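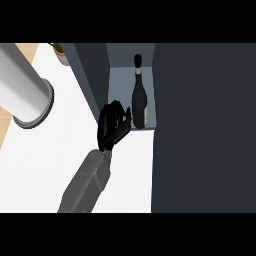 Reaching for the green bottle.

I spent most of November taking other people's blood pressure in a bus depot, and I would like to report that my own has suffered.

The study was Kiran Bajpai's idea. She had been reading up on bus drivers, who sit down all day, eat when the timetable lets them and get shouted at by the general public, and she wanted to know what all that was doing to the ones in our town. I said it sounded interesting. In our department, saying a thing sounds interesting is legally the same as signing for it, and by the end of the week I had a box of questionnaires, two cuffs and a chair in the back room at the Kazemi depot, next to the boiler.

We printed 400 questionnaires and got 370 back. Kiran thinks this is a splendid response rate and has said so in three separate emails. I think it reflects the fact that the tea urn was behind my chair and you couldn't get to it without passing me. I've suggested we put this in the methods section. She has suggested we don't.

The first thing I learned is that you can't measure blood pressure properly in a bus depot. The person is supposed to sit quietly for five minutes with both feet on the floor and not talk. Drivers have just spent a whole shift under a sign asking passengers not to talk to them and they've been saving it up. I heard about the roadworks by the hospital, the new ticket machines, somebody's daughter's wedding (lovely, but the caterers should be in prison) and a dispute over a parking space that I gather goes back to the old depot. I wrote "rested, seated" on every form with a slightly heavier heart.

Then there was the monitor. The department bought a pair of Cutecks, which are perfectly accurate and have a little tune they play when they've finished. Nowhere in the manual does it say how to turn off the tune. Abhishek Negi, who was running the other chair, claimed he'd stopped hearing it after a week. I caught him humming it in the corridor.

People are funny about the number. Everyone knows 120, in the way everyone knows the boiling point of water, and they treat anything over it as an exam result they'd like to appeal. "Try the other arm." I tried a great many other arms. One chap, Trilok Thakur, asked if he could have his reading taken again after he'd come back from his holidays, and keep whichever was better. I explained that it doesn't work like that. He said it did at his daughter's driving school. I'm still not sure what he meant but he seemed to feel he'd won.

The questionnaire itself I can't defend. Question 4 asked how much salt people added to their food and gave the options "a little", "a normal amount" and "a lot". Practically everyone has a normal amount. I have seen what these people do to a boiled egg. We also asked how many hours they slept, and one man wrote 8 and then, in very small letters underneath, "in total". I had to ring Kiran about how to code that. There was a long silence and she said to put it down as missing.

Shakuntala Rajput did the data entry and was much nicer about my handwriting than she needed to be. She did send me one sheet back with a circle round a reading and the words "is this man alive". He was. I'd put the pulse in the wrong box. After that I started writing my sevens with a bar through them, like somebody who has lived abroad.

I can't tell you the findings yet. Partly that's because they're not checked, and partly it's because the paper is stuck inside Zendow, the journal's submission system, which logs you out if you stop to think. It wants the abstract in four boxes. It wants the references in a style that puts the year after the title and the issue number in brackets, unless there's only one issue, in which case it has views. I use Endent to keep my references and Endent believes that all authors have exactly two names. Anyone with one name, or four, or a "de" in the middle, gets posted under whichever bit it likes the look of. I did the last page of them by hand with a ruler held against the screen.

It also asked for a conflict of interest statement. I wondered about the biscuits. The depot manager, Omprakash Garg, kept us in ginger nuts for the whole of the study and I ate more than my share. Kiran says biscuits are not a conflict of interest under any guideline known to her, and would I please press submit.

I pressed submit. It logged me out.

So that's where we are. I took my own reading on the last afternoon while I was packing up, feet flat, back supported, no talking, all done by the book, and I'm afraid I tried the other arm as well. Kiran wants to do the taxi drivers next. There isn't a depot for those and nobody seems to know where they have their tea, so if you drive one, or you're married to somebody who does, leave a comment underneath. I've told her it sounds interesting.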